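Teaching Cell Checklist, Hand-Guided and Remote Sessions
Posted 8 March 2018 by the cell lead, Vekmont workshop

I rewrote this after our last round of block-in-channel demos, when I found three different versions taped up (one of them on the back of a door!). Please use this one. Tick the boxes on paper, write your comments next to them, and leave the sheet in the tray. My own comments from this week's walkthrough are under each item.

BEFORE POWER

1. E-stop within reach of the person teaching. OK.
Comment: It was in reach, but the cord ran across the floor where I walk with the leader arm in my hands. I moved it behind the bench leg and it's much nicer now.

2. Floor tape visible, stools outside the line. OK.

3. Wrist cable has slack at full reach. FIX.
Comment: Fine in the home pose, tight when the arm goes far left. Add a loop and re-tie it. I've kept everybody on the right half of the table until then.

4. Finger screws snug, fingertips clean. OK.
Comment: Look at the tips up close, with a flashlight if you have to. Lint and fibers love those black surfaces, and they turn up in the recordings too.

HAND GUIDING

5. Speed limit set to 190 mm per second. OK.
Comment: Somebody had it higher for the Brellovness visit and left it there. Put it back when you're finished — I won't be cross, I just want it put back.

6. Hands on the guide ring only, never between the fingers. OK.
Comment: I caught myself reaching in to straighten a block during a demo. Stop the recording, straighten it, start over.

7. Arm holds still when released. OK.
Comment: A tiny sag at the elbow, inside the limit. Check again in May.

REMOTE CONTROL

8. Leader and follower arms matched before the link is switched on. OK.
Comment: If they aren't matched the follower jumps to catch up, and it's a scary jump. The Fukuda bench has the same rule.

9. Grip force on the low setting, 26 on the dial. OK.
Comment: Plenty for the plastic-looking blocks. New people always squeeze the trigger like it's a garden hose, so let them do a few practice grips first.

10. Nobody but the operator inside the tape while the link is live. OK.

11. Wrist view checked with the block between the fingers, before recording. OK.
Comment: I want the near block and the one behind it both in view, and enough of the white walls to see where they come together. With green in front of red you can tell right away whether they're lined up. Watch the right finger, it likes to sit hard against the block while the left one still has white showing beside it.

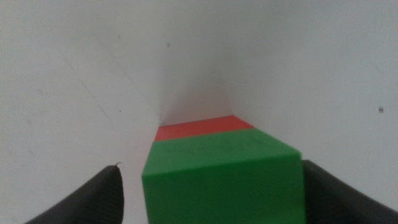

12. Channel walls wiped down and fixed to the table. FIX.
Comment: Little dark specks on the white again. A damp cloth first, and if they stay, leave them alone and don't scrape. The fixing is solid, I leaned on it.

AFTER THE SESSION

13. Bad demos marked before you go home. OK.
Comment: We kept 157 from the last batch and threw out 30, mostly bumps against the wall. Mark them while you still remember which ones felt wrong, it's miserable to sort out later.

14. Arm parked, link off, power off, in that order. OK.

15. Vimen log filled in, with your initials. FIX.
Comment: Two sessions had no initials at all. If one was yours, please go add them.

Open items are 3, 12 and 15. I'll do the cable loop myself, and the cell stays open for right-side work in the meantime.

Questions: leave a note in the cell tray | © 2018 Vekmont | Back to top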